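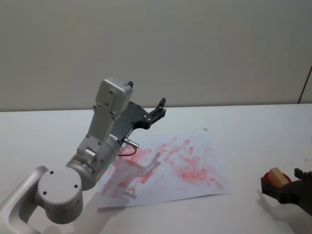 Planning the Purchase of a Two-Arm Cell
Course handout, unit 3
Prepared by Eylül Saraç

In this unit we do not speak about programming. We speak about what you must decide before the order is signed. The price of the arm is the easiest number to find, and for this reason students often stop there.

Start from the task. For a stamping or marking job, write down what each arm must hold, how far it must reach over the sheet, and if two arms are needed at the same moment. If one arm can do the work in turns, plan for one.

After this, make the list of what is not included:
- grippers and spare fingers
- cables and connectors at the wrist
- table, mounting plates, lighting
- paper, ink, blocks and other things which are used up

The last line is small but it comes back every month. In our exercise, the Maglaya workshop has a budget of 500 per month for consumables and prints up to 269 sheets in one shift. Please calculate how long this money lasts if test sheets are also counted. Test sheets become red all over very quickly, and students forget them.

Compare the two offers in the reader. Vendik sells arm and gripper together. Trudia sells only the arm, with a longer warranty - the gripper must then come from Dutus, and somebody has to pay for the adapter. Ask both sellers for the delivery time in writing.

Also plan hours for people. Amado Pascual, who teaches the lab part, uses 32 hours of setup for a cell with two arms. Put these hours in the budget as a cost, even when the person is already on salary.

Homework: one page with your cost table and a short note on which offer you choose. Bring it on paper to the next class.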